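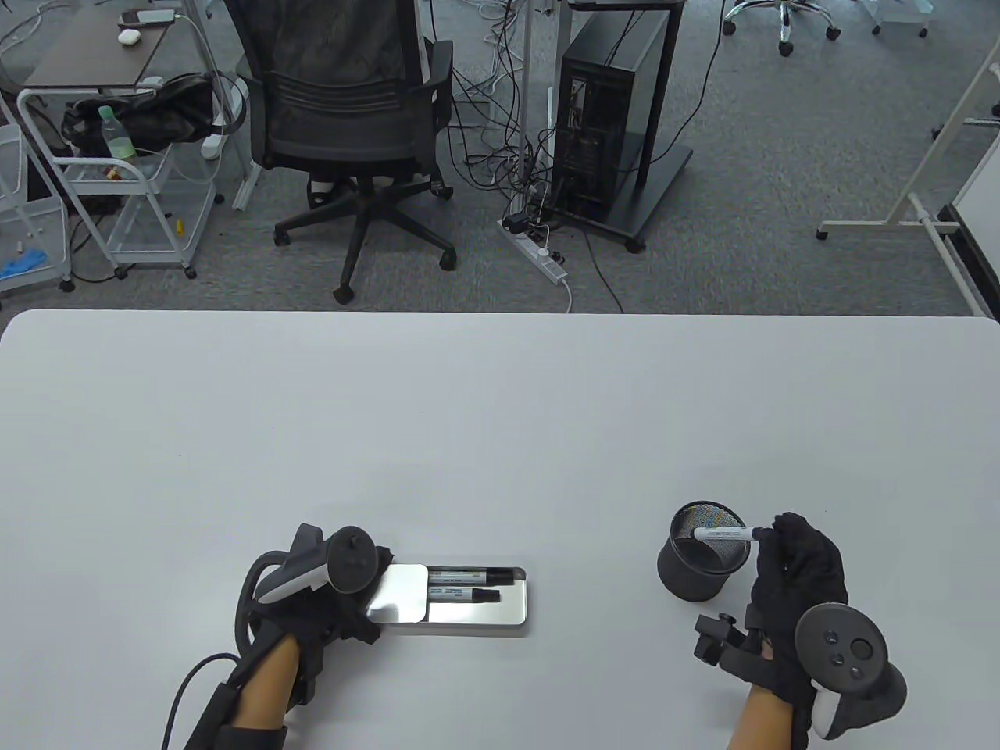 Stornell desk, white, medium. Two stars, and one of those is for the delivery bloke.

I've had it since September. It went together in 35 minutes with 2 Allen keys, and the finish wipes clean, I'll give it that. My gripe is the colour. Stornell calls it "Cloud". Every crumb and cuppa ring shows up like a crime scene.
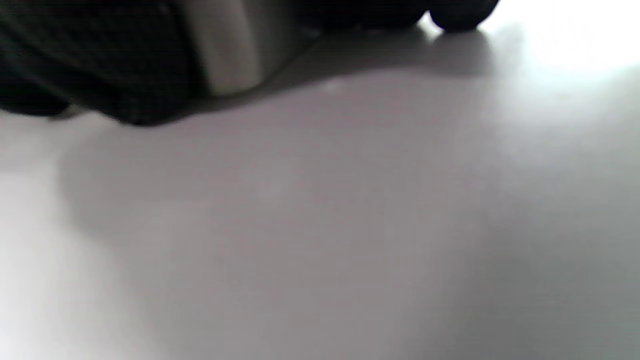 The legs wobble too. I rang and got Arben Kadrić, who was lovely and suggested I type more gently.

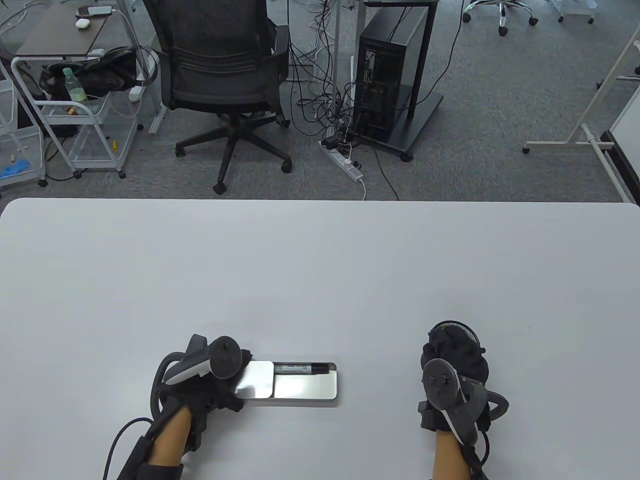

Storage is where they've really saved their pennies. There's no drawer, just a cable hole in the spot where your elbow goes. So your pens live on top, in whatever you've got. A flat metal tin with a mirror finish, say, the sort that holds a black marker nicely and takes up the space you'd set aside for lunch. The matching Stornell drawer unit is sold separately, and my neighbour reckons the Vultton one fits better anyway.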